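Chapter 5
Safe Practice in Robotic Equipment Service

Learning objectives
After completing this chapter, the student will be able to:
State the difference between a rule, a standard and a site procedure.
Prepare a work cell for the robotic handling of computer parts.
Set and record limits for speed and grip force.
Decide when a task must be stopped and handed to a technician.

Key terms: work cell, protective stop, grip force limit, handover point, service record

5.1 Why written practice matters

Robots that service computers work in tight spaces, among parts that were designed for human hands. A drive carrier or a latch may tolerate a careless push from a person who can feel resistance and let go. A machine applies whatever force it has been told to apply. For this reason the limits must be agreed upon and written down before the first part is moved.

Three levels of guidance apply in most workplaces. Rules are set by law and bind every employer. Standards are agreed upon within an industry and describe accepted methods. Site procedures are written by the employer and must satisfy the other two. Where they conflict, the stricter requirement is followed until the conflict has been settled in writing.

The procedures used in this chapter are adapted from those of the Kolura service center at Cillcombe, where Aiguo Yuan and Pornthip Sangkhawat revised the site manual after a review of 23 protective stops. In 9 of these the robot had done exactly as instructed – the instruction itself was incomplete.

5.2 Work inside an open case

Before any work inside a case, the technician shall disconnect the power cord, secure the case against movement and clear loose cables from the path of the gripper. The approach to the bracket is made at reduced speed. Grip force is set for the weakest part of the carrier, normally a plastic latch, and the value is entered in the service record.

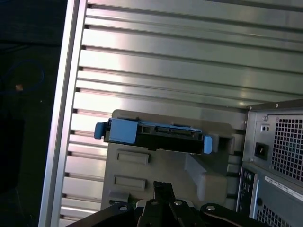
The handover point must also be fixed in advance. If a carrier does not seat after 2 attempts, the robot shall back away along its approach path and hold position. A technician then inspects the bracket and the connector before the task is resumed. Raising the force limit to complete a task is not permitted under any site procedure discussed in this book.

Section 5.3 considers who may change a recorded limit, and how such changes are approved – a matter on which the Cillcombe and Brurnside manuals differ.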